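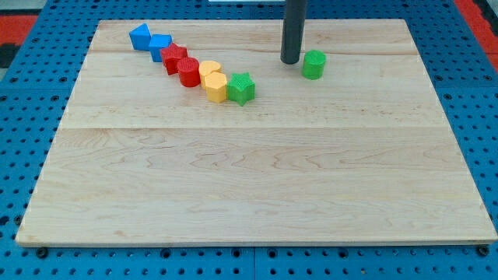 Last changed: 8 July 2019

Workshop Bench and Work Surface Inspection — Gwynne Building, Rooms 1 to 6

Inspector: Huw Lougher
Accompanied by: Carmela Bravo
Reference: 2947
Interval: every six months. Previous round completed in January.

Results are marked OK, ACTION or N/A. An ACTION item must have a person against it before the sheet is filed. Comments are the inspector's unless initialed.

1. Work surfaces

1.1 Boards and tops free of splits, raised grain and splinters: OK
Checked by hand along all front edges, with a cotton glove. The glove caught once, on the end bench in Room 2. Sanded on the spot and rechecked.

1.2 Seams between planks closed and level: ACTION (Ifeanyi Ajayi)
Room 4, second bench from the door. One seam has opened enough to take the edge of a steel rule for most of its length. Fill or re-glue. Do not cover with tape. The same seam was noted in January as "watch."

1.3 Boards seated flat, no rocking: OK
Press down on each corner in turn. Movement at any corner is a fail, including movement that disappears when a vise is loaded.

1.4 Surface finish intact: OK
Wear in front of the vises in Room 1 is within limits. Oil at the next round.

1.5 Perforated panels undamaged, holes clear: OK
Vacuum before inspecting. Packed dust hides cracks between holes.

1.6 Fasteners present and tight: ACTION (Cledwyn Watkins)
Two bench bolts in Room 5 turned by hand. Tighten and mark with paint pen. Replace any bolt with a rounded head, even if it holds.

2. Vises and clamps

2.1 Jaws parallel and fully lined: OK

2.2 Screw runs the full travel without binding: ACTION (Cledwyn Watkins)
Room 3, Dekow vise nearest the window. Binds at half travel. Cleaned and lubricated during the inspection with no improvement. Tagged out of use.

2.3 Loose clamps hung up, none stored on the floor: OK

3. Floor and access

3.1 Aisles at least 28 inches clear between benches: OK
Measured at the narrowest point, with stools pushed in. Room 6 passes only with the scrap bin against the wall. CB: bin position should be marked on the floor.

3.2 Floor free of trip points: ACTION (Mali Bevan)
Mat at the entrance to Room 1 has curled at two corners. Replace. Turning it over was tried after the last round and did not hold.

3.3 Exit routes clear and doors open fully: OK

4. Power and lighting

4.1 Outlets secure, covers uncracked: OK

4.2 Cords free of cuts, knots and taped repairs: OK
One extension cord removed from Room 2 and cut up. It carried no inspection tag.

4.3 Emergency stop cuts power to all bench outlets: OK
Tested in each room. Reset requires the key — key log was up to date.

4.4 Lamps working, light even across the bench: ACTION (Mali Bevan)
Two tubes out in Room 5.

5. Dust and storage

5.1 Extraction filters changed on schedule: OK
Clesis unit in Room 3 is at 80 percent of its filter life. Order the replacement now. The last one took longer than expected to arrive.

5.2 Oily rags in the lidded metal can: OK
Can was full. Emptied by CB during the visit.

5.3 Finishes and solvents in the locked cabinet, labels readable: ACTION (Ifeanyi Ajayi)
One unlabeled jar, contents unknown. Treat as flammable until identified. Do not smell-test.

Open actions: 6. All except 2.2 to be closed within 28 days. Item 2.2 stays open until the vise is repaired or scrapped, and the tag is not to be removed by anyone other than the inspector.

Copies to Mali Bevan and to the binder in Room 1.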